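Week 6 handout: Wrist views and visual distractors
Reading time: 3 min

Read Castaño's chapter on viewpoint first. We start from her main claim, that a policy trained on wrist images learns the background along with the task.

Method. The Dilum set has 541 demonstrations of one pick task. Brayan Sánchez trained on 367 of them, all recorded over plain floors, and kept the rest for validation. He then ran 15 trials at each new site. The arm, the gripper and the starting pose stayed the same.

Result. Success fell by some 41 percent on floors with strong patterns. Most failures came before contact: the fingers closed early or drifted sideways.

Veined stone is a hard case. Pale lines on dark red give the encoder many sharp edges, and a light patch between the fingers can score like a small object.

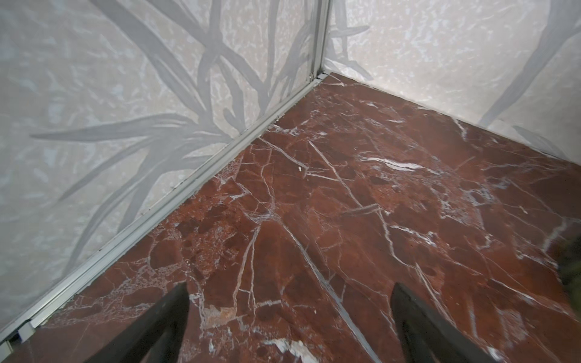
Random crops did little for this. Swapping floor textures during training helped more, though it slowed convergence. For April, bring one failure from your own logs and say which stage it belongs to.

Related
Nendamton: texture swaps
Jurport lab notes
Week 5: Calibration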